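Home | Docs | Downloads | Community | Sign in

Skilar label printing: support log, ticket 2659

Status: solved
Product: Skilar desktop 4, with the Gromurari thermal driver
Reported problem: every second carton label prints blank, then the one after it prints two orders on top of each other

I run the packing side of a small stationery shop and I'm writing this one up in full, as the old threads on this fault all stop halfway and I got so much help from them anyway. It was a lovely puzzle in the end!

The setup. One label printer on USB, a Zemis 300 dpi model, a laptop that does nothing else, and Skilar pulling orders from the shop every few minutes. Labels are the large fanfold sort, 800 to a stack. We'd been printing happily for months. Then I updated Skilar, opened a new stack of labels on the same morning (mistake number one, two changes at once) and the trouble began.

What it looked like. First label perfect. Second blank. Third had the address from order two with the address from order three printed straight across it. Fourth perfect again, and round we went. On a single order there was no fault at all, so my test prints all came out beautifully and I kept thinking I'd fixed it.

First go, 9.15 am. Turned the printer off and on, reseated the labels, ran the feed calibration by holding the button until the light blinked twice. Printed one label: fine. Printed six: same fault.

Second go, 9.40 am. Swapped the USB lead and moved it to the port on the other side of the laptop. No change. I did find out that the old lead was loose at the printer end, so I've kept the new one on.

Third go, 10.30 am. Went back to the end of the old label stack, which luckily I hadn't thrown out. Same fault! I was delighted, to be truthful, as that ruled out the new labels completely and I had ordered rather a lot of them.

Fourth go, 11 am. Printed the same batch from Skilar to a PDF and opened it. All six pages were right, one address to a page, nothing overlapping. So Skilar was making good pages and something between there and the print head was muddling them. I cannot recommend this step enough. It takes a minute and it cuts the problem in half.

Fifth go, after lunch. Printed that PDF from an ordinary viewer with the same driver. Fault still there, though now it was the third label that came out blank. This is where I got properly interested. If the driver had simply lost its page size, I'd have expected the blank to turn up in the same place every time.

I opened the driver settings and went through every tab. Page size right, darkness 24, speed in the middle, media type set to "gap". All as I'd left it. The one thing I didn't recognise was a tick box under Advanced called "Hold job until next page". It was ticked. I have never ticked it in my life.

Posted all of the above to the community board with the PDF attached, and went back to writing addresses by hand, as the afternoon's cartons still had to go out.
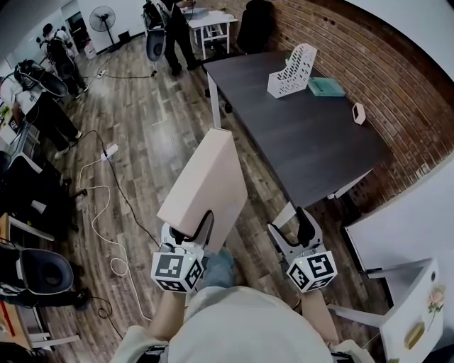

Li wrote back within the hour that the hold box was meant for cutters, that the Skilar update installs its own copy of the driver profile with the box ticked, and that unticking it would do no good until the old queue had been removed as well, because the settings are saved per queue.

Well, that was exactly it. I had unticked the box while I was waiting and printed another six, and the fault was still there, which had me doubting the whole idea. With Li's note in hand I did it in the right order, and here are the steps for anyone who lands on this page in the same pickle.

1. Close Skilar. Check the little icon by the clock too, as it carries on running there.
2. Cancel anything waiting in the print queue.
3. Remove the printer from the computer's printer list. Unplug the USB lead.
4. Restart the computer.
5. Plug the printer back in and let it add itself. Give it a plain name with no spaces.
6. Open the driver settings, go to Advanced and untick "Hold job until next page". Press Apply before you press OK.
7. Open Skilar, go to Stations, and choose the new printer. The old one will still be listed in grey. Leave it alone.
8. Print a batch of at least four. A single label tells you nothing with this fault.

Result: a batch of six, all good. Then a batch of 24, all good. I may have cheered.

Two other bits that might save somebody time. If the labels now print correctly but start slightly low, run the feed calibration again, because removing the queue resets the top offset to zero. Ours needed moving up by two millimetres. And if you print packing slips to a second printer, check that one as well. Mine had been given the same tick box, but an office printer ignores it, so there was nothing to see.

Still open: I don't know whether the next Skilar update will tick the box again. I've written the steps on a card and taped it inside the lid of the label box. I'll add a note to this ticket after the next one comes through.

Update, December: new version installed, box stayed unticked, labels all fine. Closing this now. Thank you so much to everyone on the board, what a helpful bunch you are.

Comments (4)

papertrail: Step 4 was the one I'd been skipping. Works now, thanks for writing it all out.

mossy_bench: Same fault on a network printer, but the box is under Finishing on mine. Took me ages to find it.

inkwell77: Does the grey printer in Stations ever go away? Mine has three of them now.

papertrail: @inkwell77 they went when I signed out of Skilar and back in. Might be worth a try.

We use cookies to keep you signed in and to remember your display settings. Accept all | Manage choices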